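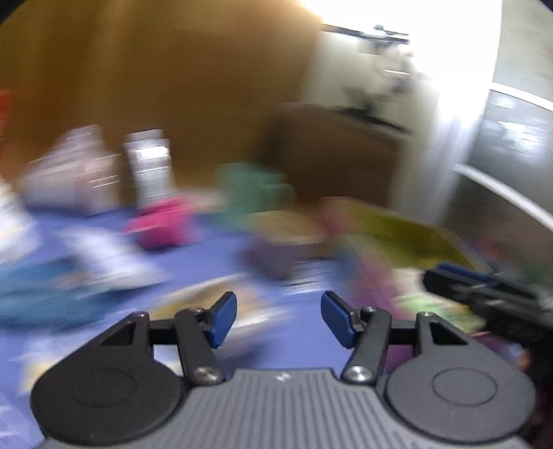 Yeshi Derese would start with the big things and leave the small stuff on the rug until last, and she said as much before I had my notebook open. Fair enough. We tried it her way.

Notebook home | Entries | Storage room | Search

October 20, 2022
Entered by Ihor Antoniuk

Sorting the room with the blue rug. Boxes stay stacked at the back by the wall. Green bin stays near them for now. The big yellow-olive piece takes up more floor than anything else, so it goes first. I want it upright in the hall closet, behind the door. Width of the closet is 1305 mm, so no problem there.

Cloth things next. Teal one and anything else that folds goes on the hall shelf. Pink one has its own hook. Ximeng wants all cloth washed before it is put away. I said only what has been on the floor, and then we looked at the floor and agreed on everything.

Small items: one pass from the door to the back wall, then a second pass the other way. Last time (May) I did one pass and kept finding pieces under the rug edge for a week.

Shelf labels are still the old ones from Wurnia and the glue has gone. Ordered a roll of 200 blanks. Rongrong has the marker that doesn't smear.

Open points:
- lid for the green bin, check hall closet
- rug needs a vacuum once it is clear, both directions
- ask Annag if she still wants the empty boxes or if they can be flattened

Yeshi's order does work better for walking space. I still think the small stuff gets rushed when it comes last. Will do it my way in the next room and compare.

Questions about this notebook: Annag McIver, ext. 2268
© Dreltgate Workshop
Back to top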